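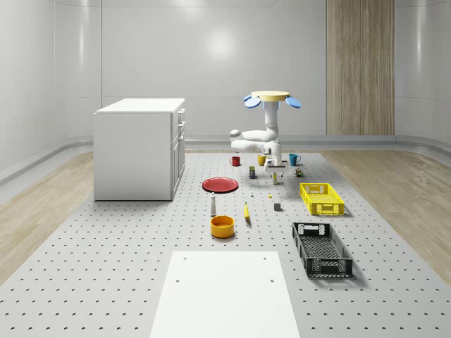

Robotics & Automation | Safety

The fault that stopped testing at Skovum this summer was first recorded as a nuisance. During an overnight series in August, a simulated arm assigned to clear household items into crates closed its gripper on a mug, lifted it, and drove it down through the surface of the platform. The run ended without an alarm. The software scored the attempt as a success.

Skovum, a research institute that evaluates manipulation software before it is allowed near physical equipment, had by then completed 2,301 runs in the series. The review that followed found 165 in which the arm had commanded a position below the level of the platform. In a simulation such a command costs nothing. On a real workstation, the same command would press the gripper and whatever it held into a steel table until a force limit intervened or a part gave way.

The institute suspended the transfer of the software to its physical cell on the day the review was opened. The suspension remained in force as of Mon 2 September.

The tests take place in a plain rendered room. The arm stands on a perforated platform among the objects it is asked to handle: mugs in red, mustard yellow and teal, a red plate, a deep bowl, a banana, a shaker, some small packages. Two empty crates, one yellow and one black, stand to one side, and a white cabinet with three drawers is placed on the other. The layout is changed between runs, and the software is expected to cope with each new arrangement.

The control software was supplied by Zureo. The physics package, which calculates contact between the gripper, the objects and the platform, came from Langlois. Each had passed its own acceptance tests. The fault lay in the exchange between them.

According to the review, the two programs used different reference points for the height of the platform. Zureo's software measured from the top surface. The Langlois package, following an update installed in July, measured from the middle of the platform's thickness. For most objects the difference was absorbed by the margin the planner kept around the gripper. Low items, and mugs taken by the body instead of the rim, used up that margin. In those cases the planner believed it had room below the gripper that did not exist.

A second condition allowed the error to pass unseen. Contact between the arm and the platform had been switched off in the test configuration some months earlier, in order to shorten the time needed for each run. The change was entered in the log by its author and approved by a supervisor. It was intended to apply to one series. It was carried forward in a template and remained active in every series created from that template afterward.

"Each decision was reasonable on the page where it was written down," said Hugo Aubert, who led the review for the institute. "We had no page on which they appeared together. A reviewer would have needed to open four separate records and compare them, and our procedure did not ask for that."

Mr. Aubert declined to assign the fault to either supplier. The final report, which runs to some 400 pages with its appendices, directs most of its recommendations at Skovum itself.

The principal change concerns scoring. Until August, a run was judged on the final position of the object. A mug that came to rest inside the correct crate was counted as delivered, whatever path it had taken. Under the new rules, any command that places part of the arm inside a fixed surface fails the run, even if the object arrives where it should. When the institute applied this rule to the earlier results, the success rate reported to its partners had to be corrected, and letters were sent to each of them.

Shared templates now expire after 3 weeks and must be approved again line by line. Contact checks may no longer be turned off without a notice that appears on the results page of every run affected. Suppliers are required to state their reference points in writing when they deliver an update.

The correction has had consequences outside the institute. Feruvis, which had planned to install the Zureo software in a kitchen supply warehouse this fall, has postponed the work until the full series is repeated. The company said in a written statement that it supported the decision to halt the transfer and would pay for additional force sensing at its own site.

The repeated series is being run with contact enabled throughout, and takes far longer per attempt. Staff have asked for more computing time, and the request is under consideration. Mr. Aubert's group will examine a sample of the recordings by eye, including runs that the software has marked as successful.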